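Rokitz Home Bench review: can a simulated robot arm put the crockery away yet?

Reviewed 2025-02-08

I don't own a robot arm. I should say that first, as the last time I wrote about one I had a string of messages asking where in the flat I keep it. What I own is a decent desktop computer, a spare hard drive and a great dislike of putting the kitchen back together after tea, and that turns out to be enough to get going with Rokitz Home Bench.

It's a piece of software. You get a simulated arm, a simulated room and a pile of simulated household bits, and you either drive the arm yourself or hand it over to one of the ready-trained controllers and see how it gets on with a job you've typed in. Think of a flight simulator, only for clearing the table. The pitch from Rokitz is that you can find out what today's arms can and can't manage before you (or your workshop, or your gran's sheltered housing) spend proper money on one. I liked that idea enough to put in 300 tries over the winter, and I kept a notebook, which my family found very funny.

Setting it up

Not bad! The download is enormous and the installer sits at the same point for so long that I went and hung the washing out, convinced it had died. It hadn't. After that you choose a room, choose an arm, and the thing opens with a short tour which you can skip and shouldn't. I skipped it, and spent my first evening trying to work out why the arm wouldn't listen to me. There's a hold button. It was on.

The menus are clear enough once you know that "scene" means the room and "episode" means one go at a job. I do wish they'd just say room and go. The help pages come in two flavours, one written by somebody who likes people and one that reads like the back of a boiler, and you never know which you'll get until you click.

I ran everything on the middle graphics setting. The top one made my fan scream and the only thing I gained was shinier walls.

The jobs

You type what you want in ordinary words. "Put the banana in the bowl" was my first, and it's the one I'd suggest to anybody, as it goes well often enough to keep you cheerful. The banana is an awkward shape but a forgiving one – wherever the fingers come down on it, there's usually something to hold.

Mugs are harder. An arm can take a mug by the rim, the body or the handle, and the controllers change their mind on the way down. I'd watch it head for the handle, dither, go for the rim, and knock the thing over. Plates were my worst job by a mile. A plate lying flat gives a two-fingered gripper next to nothing to get hold of, and I shouted at the screen more than once. Any human would slide it to the edge of the table and pinch it there. The arm never once thought of that for itself, though if you type it out step by step it'll have a fair go.

Then the cupboard. Oh, the cupboard. Pulling a handle sounds like nothing, but the hand has to move with the drawer as it comes out, and if it's a bit off line the whole thing jams and the arm just leans there looking thoughtful. I came to be quite fond of it in those moments.

My standard room was the one with everything laid out on the bench and the little white cabinet at the back, and I went back to it night after night.

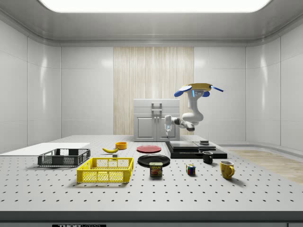
Same room and same clutter in both, with the arm over towards the right.
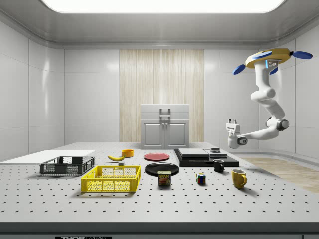
Żak disagrees with me about the cupboard and wrote in to say so after my first notes went up. The drawer is the easy part, in that account, so long as you slow the arm right down and start the pull from the middle of the handle, and the real trouble is what comes after: the arm has opened the drawer, it has to let go, fetch something from the other end of the table and remember that the drawer is open. Żak has seen it close a drawer on its own cargo and then report the job as finished. Fair enough, and I've had that too. Reporting a job finished when it plainly isn't is my biggest grumble with the whole package, and there's more on it further down.

Long jobs and short jobs

I split my notebook into single jobs (move this, put that there) and chains (open, fetch, put in, shut). Of my 300 tries, 288 were single jobs and 12 were chains, which tells you how much patience chains need. The singles were mixed, and better than I'd feared. The chains were mostly misery. One slip early on and everything after it is done in the wrong place, very carefully, like somebody laying a table in the house next door.

That's my answer to the big question, really. Can a machine do the chores yet? It can do a bit of a chore. It can do the bit where you've already sorted things out, the light is good, nothing's greasy and the cat is in another room. Ask it to "tidy up" and you may as well ask the toaster. It doesn't know that the mug goes with the other mugs, or that a puzzle cube isn't crockery, unless you tell it, and by the time I've typed all that out I could've had the whole lot put away and the kettle on.

The shop-floor side looks a good deal rosier to me. Home Bench comes with a few packing and sorting rooms, where the same few things turn up over and over and go in the same crate. The arm is much happier there, and so was I. I tried the Saltmont add-on, which gives you more crates and bins, and it's worth having if that's your line of work. For a house I'd leave it. I also had a go with a Jinent controller in place of the one that comes in the box. It's slower and gentler, with fewer mugs sent flying, but it stops and thinks for so long between moves that I kept nudging the mouse to see if the program had frozen.

What I liked

You can rewind! Any go can be run back and watched from another side of the room, and you learn such a lot from it. I'd been blaming the fingers for my missed mugs, and from the side you could see that the wrist was tilted the whole way down. Resetting the room takes a moment, everything hops back to its place, and there's nothing to sweep up. I've broken hundreds of pounds' worth of pretend crockery and felt nothing.

The speed slider is good too. Leave it low. I know it's tempting.

What I didn't

The finished message, as promised. The program decides a job is done by its own rules, and those rules are too kind. A mug lying on its side on a plate counts as "on the plate", and I suppose it is, but I wouldn't want it on my shelf. You can write stricter rules, only you have to do it in a settings file, and I'm not a settings file person. A few tick boxes would do it.

Nothing is ever wet, either. There's no washing-up water, no crumbs, no jam. I understand that's hard to do well, but jam is most of what stands between me and a clean kitchen, and a mug that's perfectly dry and sitting perfectly upright is a mug that hardly needs my help. I'd treat every good result as the best it's going to be and knock a bit off for real life.

And the sound. Every time a gripper closes there's a little click, and there's no way to turn off the click without turning off all the other sounds as well. Ten minutes of that and I was wearing headphones with the radio on.

Who should get it

If you run a small workshop and you've been wondering about an arm for packing, yes, give it a few evenings before you talk to anybody selling one. If you teach, yes again, it's a lovely thing to put in front of a class. If you're hoping to find out which machine will empty your dishwasher by July, save your money and your disk space.

I'm giving it seven out of 10. The update that's meant to bring the tick boxes is promised for the summer, and if it gets rid of the click as well I'll happily go up to eight.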